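布料抓取的难处在第二层：Torvik开放日访谈

Torvik实验室的开放日从上午九点半开始，第一场演示排在十点。演示内容是单臂抓取布料并拉平，不含折叠。负责现场讲解的是Mamta Bansal，她在Torvik主管柔性物体操作方向，此前在Reslow做过夹爪结构设计。访谈分两段进行，一段在演示间隙，一段在下午设备停机之后。

问到为什么只演示抓角和拉平，Bansal的回答很直接。“折叠好看，参观的人也喜欢看折叠，但折叠的失败大部分出在前面。角没抓住，或者抓了两层，后面的轨迹规划得再好也没有意义。我们把能讲清楚的部分拿出来讲。”

她说的“两层”是指夹爪合拢时带起了布角以及压在下面的另一层布。对刚性零件来说，抓取点偏差几毫米通常还有余量，布料则不然。布角本身没有固定形状，平放时是一个角，手指一推就可能变成一道褶。Torvik的做法是先让手指贴着台面接近，接触后停顿，再以较低的速度合拢。停顿时间是可调参数，开放日当天设得偏长，便于观众看清动作。

“平时跑数据不会这么慢。”Bansal说，“今天每一步之间都加了等待，有人以为系统在计算，其实大部分是在等人看完。”

系统的软件部分叫Buvemden，是Torvik自己维护的任务编排层，负责把一次操作拆成接近、接触、合拢、提拉和释放几个阶段，每个阶段有独立的退出条件。合拢阶段的退出条件取自手指电机电流和指间开度。开度大于单层布的标定值，系统判定可能抓到多层，松开重来；开度接近零而电流上升，则判定抓空。Bansal承认这一判据对厚布有效，对薄布的区分能力有限，薄布单层与双层的厚度差已经接近测量噪声。

腕部相机的图像用来弥补这一点。相机装在夹爪后方，随手臂移动，视野里始终有两根手指。有参观者问，手指挡住了画面下方相当大的一块，为什么不把相机抬高。Bansal解释说，抬高以后手指占比减小，但布角与指尖接触处的分辨率也随之下降，而判断抓没抓住，要看的恰恰是那一小块区域。

“固定相机负责看整体，腕部相机负责看指尖。两者的任务不一样，我不希望用一个去代替另一个。”她说，固定相机的数据在接近阶段权重较高，手指进入布料附近后，权重逐步移交给腕部相机。移交过程目前按距离线性变化，组里有人主张改成由模型自行决定，尚未定论。

训练数据由人工遥操作采集。到开放日之前，布料类任务累计有1,460次有效演示，其中700次在今年更换指面材料之后采集。Bansal把这两部分数据分开存放，也分开训练过。她给出的理由是指面摩擦系数变了以后，操作员的手法跟着变：旧指面打滑，操作员习惯多夹进去一些；新指面抓得牢，夹持深度就浅了。混在一起训练，模型学到的夹持深度介于两者之间，在哪一种指面上都不理想。

有效演示的筛选标准写在操作手册里，开放日现场可以翻阅。中途松脱后重新抓取成功的，保留并加标记；操作员主动中止的，剔除；台面上其他物品被手臂碰动的，由复核人员判断是否影响任务。关于最后一条，Bansal认为标准定得过严反而有害。实际使用环境里不会只有一块布，台面上有别的东西，背景纹理不均匀，光照也会变，数据应当包含这些情况。她不主张每次采集前把台面擦得很干净，也不主张统一背景。

指面磨损是另一个被反复问到的问题。磨损后的指面摩擦下降，布料在提拉阶段容易滑出。目前的更换周期约5周，依据是固定拉力下的滑移测试，不看外观。Bansal提到，外观和性能的对应关系不稳定，有的指面颜色已经变了，滑移量仍在允许范围内；也有的看上去完好，边缘已经变硬。测试用的夹具由Stustus加工，拉力传感器每月校准。

“操作员常来问我，这个看着旧了，要不要换。我说去测。测试只要两分钟，比讨论快。”

拉平阶段的控制逻辑相对简单。夹住布角后，手臂沿预定方向缓慢移动，同时监测腕部受力。受力曲线在布料松弛时近似平直，布料逐渐绷紧时开始上升，斜率超过阈值即停止。难点在于阈值与布料材质有关，弹性大的布料斜率变化平缓，停得偏晚；无弹性的布料变化陡，停得偏早，褶皱还没有完全展开。Torvik在每次拉动之前先做一次小幅试拉，估计材质后再选阈值。试拉会增加单次操作时间，换来的是不必为每种布料单独设定参数。
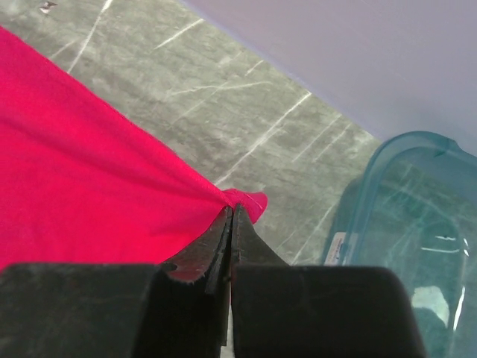
按一位在洗涤厂做设备维护的参观者的看法，实验室的节拍离产线要求还有距离，他所在的工厂更关心连续运行时的故障间隔，单次抓取是否漂亮倒在其次。他还提出，厂里的布料送到工位时往往带着湿气，重量和摩擦都与干布不同，问Torvik是否测过。

Bansal答复说，湿布测过，数据量小，不足以给出结论。初步观察是湿布更容易粘连，抓到多层的比例上升，而基于开度的判据受影响不大，因为湿布被压紧后厚度反而稳定。故障间隔方面，Torvik没有做过跨班次的连续测试，最长一次运行是从早上到傍晚，中间由人员更换过布料。她不愿意拿这次运行的结果外推。

“连续运行要测的是散热、线缆疲劳和指面寿命，跟算法关系不大。这些测试应当在现场做，实验室的温度和粉尘条件都太好了。”

那位参观者接着问到维护接口。Bansal介绍，夹爪的指面用螺钉固定，可以单独拆换，换完之后需要重新标定开度零点，标定程序已经集成在Buvemden的维护菜单里。腕部相机拆装后要重新做手眼标定，这一步目前仍需要受过培训的人员操作。她说下一版夹爪会改用带定位销的相机支架，目标是拆装后偏差小到可以跳过标定，图纸已经完成，样件还没有出来。

下午的第二场演示更换了布料，流程与上午相同。其间系统有一次在合拢阶段判定抓空，自动退回并重新接近，第二次抓取后进入提拉。Bansal没有中断讲解，只在事后补充说，重试上限设为三次，超过上限后系统停在安全位置，等待人工处理。重试次数计入日志，但不计入成功率的分母，对外引用成功率时必须同时给出平均重试次数。她认为只报成功率的做法在同行中很常见，读者很难据此比较两套系统。

关于后续计划，Bansal列出的第一项是薄布的层数判别。组里正在试验在指尖内侧加装触觉阵列，通过揉搓动作产生的相对滑动来区分单层与多层。揉搓动作本身会使布角位移，位移量能否控制在可接受范围内，还要看试验结果。第二项是双臂协同，一只手臂夹住布角，另一只沿布边滑动寻找相邻的角。双臂平台已经装好，遥操作软件仍在调试，采集最早在十月开始。

被问到是否会公开数据，Bansal说会先公开更换指面之后的那一部分，连同操作手册和筛选标记一起发布。旧指面的数据暂不公开，部分记录缺少夹持力字段，补录的工作量较大。

开放日于下午四点结束，操作手册的现场阅览本由前台统一收回，电子版需向Torvik登记后领取。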